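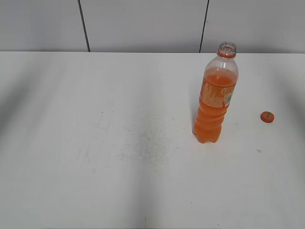 Gray smudge in the middle of a white tabletop – how do I get it out?

tramtable_jo
Okay, I need help from people who own white furniture and still like it. I have a big white table, slightly shiny, with gray wall panels behind it. I love it when it's clean, which is maybe one evening a month. There's a faint gray patch near the center, a bunch of tiny specks and little scuffs all together, and I can't decide if it's dirt or damage. I've wiped it with a wet sponge and then with dish soap. It looks better for a minute and then it's back. The table is from Tramano, the bigger of the two sizes, and I've had it since January. What do you all use on yours?

Zevberg_Fan
Is that orange soda with the cap off next to it? On a white table? You like to live dangerously! I had a bottle of the same color go over on mine and there was a peach-colored stain along the edge for weeks.

tramtable_jo
Ha, yes, that's my soda. Never had one tip yet. Orange isn't my problem though, the patch is gray.

Tín Trương
If it comes back once the surface dries, I'd guess it's in the finish and you only stop seeing it while there's water on top. Fill a bowl with warm water and a tiny bit of soap, wipe, then dry it right away with a clean cloth. Get down low with a lamp on the far side and look across the table. Specks that stand up are residue, and you can work on those. Scuffs that look dull from down there are wear. Do you slide stuff around on it? Mine got like that from a clay planter I kept pushing out of the way at dinner.

tramtable_jo
I do slide stuff around, yeah. Mostly a heavy fruit bowl with a rough bottom that used to live right about there. Oh no.

mopbucket88
Magic eraser. Damp, light pressure, two minutes, done. I don't know why these threads always get so long.

Tín Trương
Please don't go straight to the eraser on a shiny top. It's a very fine abrasive and it will take the shine down with the dirt. Then you have a clean dull circle, and I think that's worse than a faint smudge.

mopbucket88
I've used them on my kitchen table for years and there's no dull circle. Depends how hard you scrub. People go at it like they're sanding a deck and then blame the sponge.

Zevberg_Fan
I'm with Tín on this one, sorry mop. Did it to a white desk and you could see the spot every single time the sun came in. My sister has a matte one and hers was fine, so maybe it's only the shiny ones?

paneledwall
Slightly different take: are you sure you're not seeing some of it because of the light? You've got darker gray bands down the left and the right of that table and I bet most of that is just shadow and reflection. White tops do this to me constantly. I spent a whole evening cleaning a streak that was the window blind.

tramtable_jo
The bands move around during the day so I know those are light. The patch in the middle stays put. Good thought though, I did the exact same thing with the left side the first week, scrubbing away at nothing!

paneledwall
Okay then it's real. Try baking soda mixed with water to a thin paste, but do a test spot under the table edge first. And go easy.

mopbucket88
So baking soda is fine but my eraser is a crime. Got it.

Tín Trương
Baking soda scratches too if you lean on it. I'd do rubbing alcohol on a soft cloth before either one, after a test spot. It lifts old marker and that gray rubbery stuff that comes off the feet of things.

tramtable_jo
Update: did the lamp thing. Most of the specks stand up! A few of the scuffs look dull so I guess those are the fruit bowl. Going to try the alcohol tomorrow morning when the light is good – test spot first, I promise. The bowl has felt pads on it now.

Zevberg_Fan
Put the cap back on the soda before you start.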